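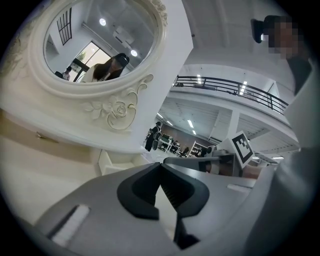 Ticket: right finger lags on close, tracking drops out near the mirror
Kit: Zomon hand-held gripper (the one with the black curved fingers), compared with the Beltrán
Site: Workmont, ground floor, Clendevville
Status: half fixed, see the end

What's going on

Hi all, me again. I'm three days into comparing the Zomon against our old Beltrán and I've got two problems that I first thought were one problem. When I squeeze the Zomon shut, the left finger comes in nicely and the right one turns up late, so whatever I'm holding gets shoved sideways. Separately, the pose jumps whenever I work at the white dresser with the big oval mirror on it. The fingers really are lovely on small drawer handles, by the way, way better than the flat pads on the Beltrán, so I'd like to keep this one if we can sort it!

Already tried

1. Power cycled it. No change.
2. Swapped the cable for the Beltrán's. No change, and now I can't remember which cable is which (sorry).
3. Ran the open/close cycle 500 times on the bench with nothing between the fingers. The lag showed up in 9 of them, all in the first 90, then never again. Very annoying.
4. Cleaned the ridges on the inside of the right finger with a dry toothbrush. A bit of fluff came out. Felt smoother after, but that might be wishful thinking.
5. Backed off the right finger screw a quarter turn. This one did help. I've had 4 decent sessions since with no sideways shove.

The mirror thing

With the camera aimed at the dresser, the mirror takes up a big chunk of the view, and it's full of people, the window, the ceiling lights and the bright greenery outside the glass door. Meanwhile the real room off to the right has its own lot of ceiling lights going back under the mezzanine. My guess is the tracker is grabbing features in the reflection and treating them as solid. The black and white marker on its board is in view past the dresser, but it's tilted and pretty small from there, so I doubt it's pulling much weight.

I hung a bath towel over the mirror on Sunday and the jumps stopped. Took it off, they came back within a minute or so. Did the same with the Beltrán and got the same jumps, so please don't pin that one on the Zomon.

Still need

- The proper torque for the finger screws. The manual just says "snug", which, thanks.
- Someone to tell me if I can mask out a patch of the image in the controller settings. I found a menu but it's greyed out.
- A second marker, bigger, closer to the dresser.

Update, 4 pm: masking is greyed out until you stop the session first. Found it. Leaving the ticket open for the screw.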